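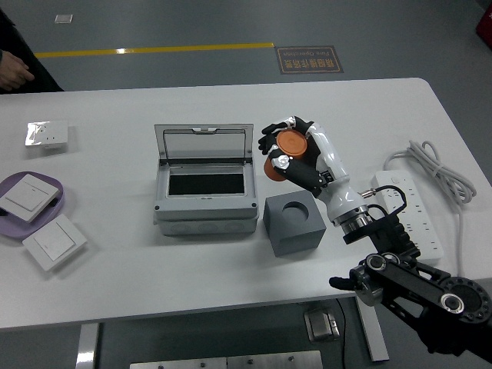 The robot hand with the orange cup, and the switches, box and power strip that share its table.

Mon 22 January

I've been wanting to write about the Trivuten work for ages, and last week I finally got a whole morning with the people doing it. If you read this page regularly you know I have a soft spot for robot hands (my husband calls it a problem), so forgive me if I run on a bit!

The short version: the group has a new way of teaching a humanoid hand to pick things up and put them where they belong, and it needs a lot less practice data than the old way. They call the method Plumine. The old way, which a lot of labs still use, is to have a person steer the arm through the same job over and over, record every run, and train on the whole pile. Their last round took 3,000 recorded runs. The new one took 437, and it scored better on objects the hand had never touched before.

So how do you get more out of fewer runs? Ditte Skov, who leads the project, explained it to me twice, and I think I've got it. In most recordings the boring part is the biggest part: the arm traveling through empty air on its way to something. The part that matters is the short stretch right before and right after the fingers close. Plumine finds those stretches by watching how the finger joints move, and it gives them far more weight in training. The travel parts are still in there, they just don't get to drown out everything else.

"We were teaching it to commute," Ditte told me. I laughed, but she was pretty serious. For most of last year they kept adding runs and the grasping hardly got any better.

The other half of the idea is clutter. They set up the table with household electrical parts, things like wall switches, a socket panel, a distribution box with a clear lid, a power strip with its cord bundled up, and then a few plain shapes and a cup. I asked why electrical stuff and the answer was pretty down to earth. It's what people in the building trades handle all day, a lot of it is white on white, and some of it is shiny, so cameras have a rotten time with it. Between runs they shuffle everything. The pieces get turned over, tipped on edge, or moved to the far side, and the cup might be standing or lying down.

The cup turned out to be the hard one, by the way. I would have bet on the switches! A flat switch can't go anywhere, but a cup on its side likes to roll, and the fingers have to come around it at the same moment or it scoots off. With the old training the hand got a sideways cup into its grip on some 23 tries out of 50. I don't have the matching number for the new training because they're still running it on a second arm and didn't want me to print half of it. Fair enough.

What I can print is the test on new objects. They used 24 things that weren't in any of the recordings, and the Plumine version beat the old one on most of them. It lost on thin ones. Gunnlaugur Briem, who looks after the arms and hands, thinks the trouble there is in the fingertips and that no amount of clever training will fix it. He wants softer pads. Ditte wants to try the training side first — they were still going back and forth on it when I left for lunch.

There are some things I'd like to see before I get too excited. It's one lab and one table. The scoring was done by the same people who built the thing, which they were quick to say themselves. And all the recordings came from only a few operators, so if those folks happen to reach for objects in the same way, the method may be picking up their habits along with the useful part.

A write-up with the full numbers is planned for May, and they mean to put the recordings out at the same time so other groups can check the weighting on their own arms. I've asked to come back when the second arm is done, and I'll post the sideways cup results as soon as they let me.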